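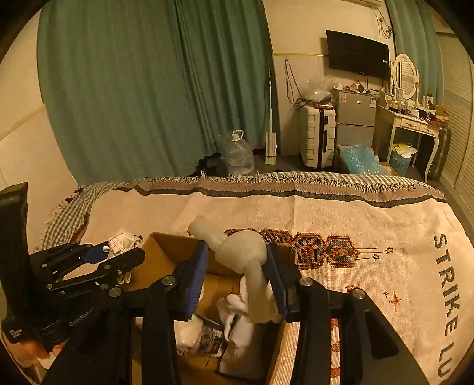
4.2 Setting the regional blackout list

The blackout list tells the Lokport playout server which match feeds to withhold in each rights territory. Set it before the first live event of the season.

1. Sign in to the Lokport console with a rights manager account.
2. Open Territories, then select Import.
3. Load the postal code file supplied by the league. The Skedcombe sample file has 1,837 entries.
4. Map each entry to a rights holder code. Codes run from 2 to 121.
5. Set Default Action to Withhold.
6. Select Validate. Unmapped entries are listed in red.
7. Correct the entries and select Publish.

Note: Publishing replaces the previous list in full. Export the old list first if it is needed for billing.

Note: A single event can carry up to 50 territory overrides. Overrides expire when the event is closed.

CAUTION: Do not publish during a live event. Viewers in changed territories are disconnected and must sign in again.

If the Danier ad insertion module is installed, restart it after publishing. See section 4.3 for slate artwork and replacement audio.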